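The Round Table, Uncleared

Every office has a table that belongs to everyone, and ours is round, which means there isn't even a corner to push things into. It was bought for quick chats over coffee. These days it mostly holds whatever people put down on the way to something else.
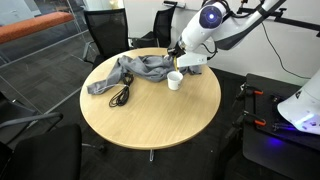
Photo: Larasati Lau / Ashworth

Gray cloth, black cable, white cup. The cloth has spread itself out like a guest who was told to make himself at home, and the cable has moved in with it. Keith Wragg calls this "lightly used." Keith also has 2168 unread emails – so consider the source.

The next one goes out to everybody who ever said they were only leaving it there for a minute. A mug with a little printed design, a sharpened yellow pencil, and enough gray fabric to hang over the rim of the table. Chairs are free, if you don't mind the company. 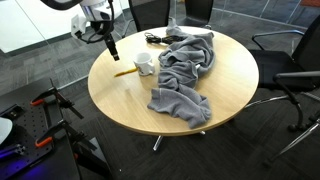

What happens to things left on the table overnight?
They go into the box by the printer at 6 and stay there until someone claims them.

The box is already over half full, mostly with chargers. Khrystyna Bilyk has offered to label it. We have asked her to wait until we can agree on a word that's polite.

Last up, the tangle. The cable has piled its loops partly on the cloth, and a yellow pen lies near the cup, ready for anyone who'd like to write an apology.

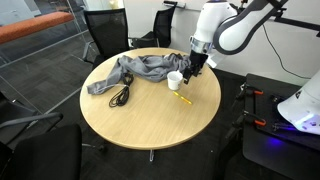
More from the second floor

The supply closet (2 pictures)
The fridge, before Colin Parsons got to it
Lost umbrellas, still lost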